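Frequently Asked Questions

I'm Jennylyn, and I book the bands, answer the email and drive the van with the bad door. These are the questions I get most about the Vulumden Songwriter Nights and the Gratis awards we hand out at the end of the season. If yours isn't covered, write to me and I'll probably add it!

Last updated December 26, 2019

What are the Gratis awards, anyway?

They're our local music prizes, named that way because the very first ones were free to enter, free to attend and came with no prize money at all. Entry is still free. The prize money has improved a little (the album winner now gets 2000 dollars toward their next recording, and I still get giddy handing over that envelope).

Who can enter?

Anybody who lives in the county and put out original music in the past year. Solo acts, bands, duos, that kid with the loop pedal. Covers are welcome at the open mic but they can't go in for an award. If half your band moved away in August, you're still fine as long as the main songwriter lives here.

How many entries do you get?

More every year. Last season it was 732 songs, and yes, every one of them got played all the way through by at least two listeners. I did a lot of mine in the van.

Who picks the winners?

A panel of working musicians picks song, album and live act. The audience award is a straight public vote, and that one closed last season with 1359 ballots. Kenneth Umali adds up the numbers. He doesn't play in anything, so he can't be bribed with a guest spot (people have tried).

Can I vote for my own band?

Sure, once. Then go tell your mom.

Can I enter more than one song?

You can send up to 3. Please don't send the same song with a louder mix, we can tell.

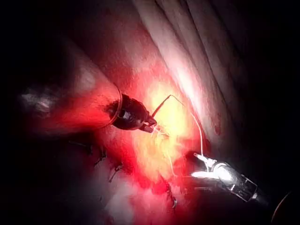 Needle and thread under red light.

What should I wear to the awards night?

Whatever you'd wear to a show you were excited about. We've had sequins and we've had work boots, sometimes on the same person. The hall gets chilly near the doors, so bring a layer if you run cold.

Where do I park?

The lot behind Werner Hall fills up early. Street parking on Javier Avenue is free in the evening, and it's a five-minute walk with sidewalks the whole way. If you're playing, come to the side entrance, unload, and then move your car. Please, please move your car! The drummer behind you is waiting.

Do performers get paid?

Yes! Everybody on the bill gets the same flat fee, whether you're opening or closing, and I pay it the same night. Open mic slots aren't paid, but you do get a drink and a plate of whatever the kitchen is making.

What gear do you have there?

A house PA, a drum kit without cymbals, a bass amp, two guitar amps and an upright piano that was tuned in August. Bring your own cymbals, pedals and cables. I keep a box of spare cables but I can't vouch for any of them.

Can I bring my kids?

All of our shows are all ages until ten. We have ear protection in small sizes at the door, so just ask for a pair. After ten it's adults only, on account of the bar.

I sent you an email and you didn't answer. Are you mad at me?

No! I get really behind in the month before the awards. Send it again with your band name in the subject line and I'll find it much faster. If it's about money or votes, write to Kenneth instead and he'll get back to you sooner than I would.

My song didn't get nominated. Can I get feedback?

I wish we could do this for everyone. Right now we can't send written notes, but I host a listening hour each spring where you can play a song for a few of the panelists and hear what they think. Seats are free and sign-up opens on the events page.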